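Skript Textilkunde II, Teil 4: Musterrapport und Flächendruck
Mitschrift / Handout zur Vorlesung, Stand 11/5/22
Noch nicht korrekturgelesen, Fehler bitte melden.

Was letztes Mal offen blieb

Unterschied Motiv - Rapport. Motiv = Einzelform (Raute, Zacke, Blüte). Rapport = kleinste Einheit, die sich ohne Lücke wiederholt. Ein Rapport kann ein Motiv enthalten oder zwanzig. Wer beides verwechselt, bekommt in der Klausur keine Punkte auf Aufgabe 1, war letztes Jahr leider oft so.

Rapporthöhe: in Kettrichtung gemessen. Rapportbreite: in Schussrichtung. Immer beide angeben, immer in cm, Höhe zuerst.

4.1 Versatz

Gerader Rapport: Einheiten liegen exakt neben- und übereinander, wie Fliesen. Auge findet das Gitter sofort. Bei Streifen und Bordüren gewollt, bei Blumen meist störend.

Halbversatz (engl. half drop): jede zweite Spalte rutscht um die halbe Rapporthöhe nach unten. Klassiker bei Tapete und Dekostoff. Achtung beim Zuschnitt - der Verschnitt steigt, weil die zweite Bahn nicht auf gleicher Höhe angesetzt werden kann.

Ziegelversatz: dasselbe waagrecht, jede zweite Zeile um die halbe Breite. Im Druck seltener, bei Kacheldekoren häufig.

Drittelversatz usw. möglich, braucht aber saubere Rapportzeichnung. Im Übungsheft Blatt 5 ist einer drin, da bitte die Hilfslinien mitzeichnen.

Spiegelung und Drehung: Gehören formal auch hierher. Vier Grundbewegungen der Ebene: Verschiebung, Drehung, Spiegelung, Gleitspiegelung. Gleitspiegelung = spiegeln und gleichzeitig schieben, Beispiel Fußspuren im Sand. Aus der Kombination ergeben sich 17 Gruppen für die Fläche und 7 für das Band (Fries). Die 17 müssen nicht auswendig sitzen, die 7 Friese schon.

4.2 Bandmuster

Band = Wiederholung nur in eine Richtung. Taucht überall auf: Kanten von Tischwäsche, Gürtel, Borten, Randstreifen an Decken.

Typische Bausteine:
Zickzack (Winkelband). Eine durchgehende Linie, Spitzen oben und unten.
Dreiecksreihe. Spitzen zeigen alle in eine Richtung, Zwischenraum bildet die Gegenform.
Rautenkette. Ecke an Ecke, oft mit Füllform in der Mitte.
Perlstab. Kleine runde oder ovale Formen auf dunklem Grund.
Trennlinie. Schmal, meist in Kontrastfarbe, beruhigt zwischen zwei lauten Bändern.

Figur-Grund: bei der Dreiecksreihe kippt die Wahrnehmung leicht. Sind es helle Dreiecke auf dunkel oder dunkle auf hell? Bei gleicher Fläche nicht entscheidbar. Entwurfstrick: eine der beiden Formen etwas kleiner halten, dann ist der Grund eindeutig.

Stapelung: Mehrere Bänder untereinander ergeben wieder eine Fläche. Der Höhenrapport ist dann die Summe aller Bänder bis zur ersten Wiederholung. Die Breite ist schwieriger - wenn Band A alle 3 cm wiederholt und Band B alle 5 cm, dann wiederholt das Ganze erst nach 15 cm. Also kleinstes gemeinsames Vielfaches. Wird gern gefragt.

4.3 Rechnen mit dem Rapport

Rotationsdruck: die Schablone ist ein Zylinder. Der Umfang gibt die größte mögliche Rapporthöhe vor. Üblich ist 64 cm, es gibt auch größere. Der Rapport muss im Umfang aufgehen, also 64, 32, 16, 8 und so weiter. 21,33 geht auch (Drittel), macht aber in der Zeichnung keinen Spaß.

Flachdruck: Rapport durch den Rahmen begrenzt, nach jedem Druckschritt wird die Ware weitergeschoben. Ansatzstellen kritisch, darum Kante des Motivs nie gerade durch eine Volltonfläche legen.

Digitaldruck: keine Schablone, theoretisch kein Rapport nötig. In der Praxis trotzdem, wegen Zuschnitt und Dateigröße.

Rechenbeispiel Vorhang. Stoff Huvport, Rapporthöhe 18 cm, gerader Rapport, benötigte Länge pro Bahn inkl. Saum 244 cm.
244 : 18 = 13,56
Aufrunden auf 14 volle Rapporte
14 x 18 = 252 cm pro Bahn
Verschnitt 252 - 244 = 8 cm
Bei 3 Bahnen: 756 cm Stoff, davon 24 cm Verschnitt.

Häufiger Fehler: erst die Gesamtlänge rechnen und dann aufrunden. 3 x 244 = 732, durch 18 = 40,67, also 41 Rapporte = 738 cm. Zu wenig! Jede Bahn muss für sich aufgerundet werden, sonst passt das Muster an der Naht nicht.

4.4 Farbe im Rapport

Jede Druckfarbe im Schablonendruck = eine Schablone. Weiß kostet nichts, solange der Grund weiß ist und ausgespart wird. Auf gefärbtem Grund: Ätzdruck oder Deckweiß.

Farbstellung (Kolorit): gleiche Zeichnung, andere Farben. Entwurf Wulen aus dem Musterbuch liegt in mehreren Farbstellungen im Regal neben der Tür, bitte vergleichen. In der blauen treten die Bänder zurück und die Fläche wirkt ruhig, in der roten springt das Zickzack nach vorn. Zeichnung ist identisch!!

Ton-in-Ton plus ein Akzent: bewährt. Zwei oder drei Blaustufen, dazu wenig Rot in schmalen Linien. Der Akzent darf klein sein, er wird trotzdem zuerst gesehen. Simultankontrast beachten, ein neutrales Creme sieht neben Blau wärmer aus als auf der Farbkarte.

Überlappung (Trapping): benachbarte Farben minimal überlappen lassen, sonst blitzt der Grund durch. Bei hell neben dunkel immer die helle Farbe unter die dunkle ziehen.

4.5 Gemusterte Tischwäsche

Sonderfall, weil der Stoff flach liegt und von allen Seiten gesehen wird. Richtungsmuster (alle Spitzen nach oben) steht für die Hälfte der Leute auf dem Kopf. Lösung: Spiegelung an der Mittelachse, oder gleich Motive nehmen, die oben und unten gleich aussehen. Die Raute ist dafür dankbar. 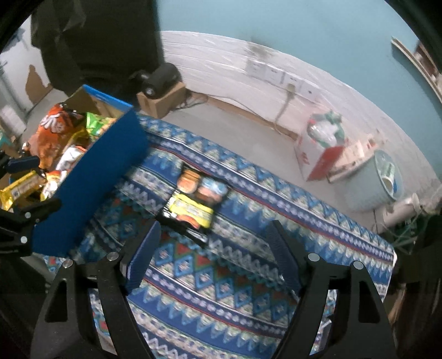

Warum bleibt die Raute lesbar, egal von welcher Tischseite man schaut?
Ihre Form hat zwei Spiegelachsen und geht bei halber Drehung in sich selbst über, deshalb gibt es bei ihr kein Oben und Unten.

Gilt für die leere Raute. Sobald eine Füllform drinsitzt, entscheidet die Füllung mit - ein Blatt oder Vogel in der Mitte macht alles wieder gerichtet.

Längs gestreifte Bänder strecken den Tisch, quer liegende teilen ihn. Mittelband betont die Achse, also mittig auflegen, sonst sieht man jede Abweichung sofort. Bei Meterware ohne definierte Mitte fällt das weniger auf.

Überhang: je Seite gleich, vor dem Zuschnitt Tischmaß + zweimal Überhang + Saumzugabe. Bordüre erst nach dem Säumen messen, der Umschlag frisst Muster. Briefecken nur bei Bordüren, die um die Ecke laufen sollen. Die Bordüre muss dann im Eckpunkt spiegelbar sein, sonst stoßen halbe Dreiecke aufeinander. Siehe Entwurf Arsenault, dort ist die Ecke mit einer eigenen Eckform gelöst, saubere Sache aber zusätzlicher Zeichenaufwand.

Pflegehinweis am Rande: Baumwolle vor dem Zuschnitt waschen. Einlauf in Kettrichtung ist meist größer als im Schuss, damit ändert sich auch die Rapporthöhe. Nach dem Waschen also neu messen und nicht die Angabe vom Etikett nehmen.

Übungen bis zur nächsten Einheit

a) Einen Fries mit Gleitspiegelung zeichnen, mindestens vier Wiederholungen, Achse einzeichnen.
b) Zwei Bänder stapeln, Breitenrapport 4 cm und 6 cm. Gesamtrapport angeben und zeichnen.
c) Vorhangbeispiel aus 4.3 noch mal mit Halbversatz. Rechenweg mit abgeben, Ergebniss allein reicht nicht.
d) Ein Stück Stoff von zu hause mitbringen, Rapport mit Stecknadeln markieren.

Abgabe auf A3, Bleistift oder Fineliner, keine Ausdrucke. Die Mappe geht erst im Dezember zurück.

Nächster Teil: Webmuster, Bindungsrapport, Patronenpapier. Bitte kariertes Papier mitbringen.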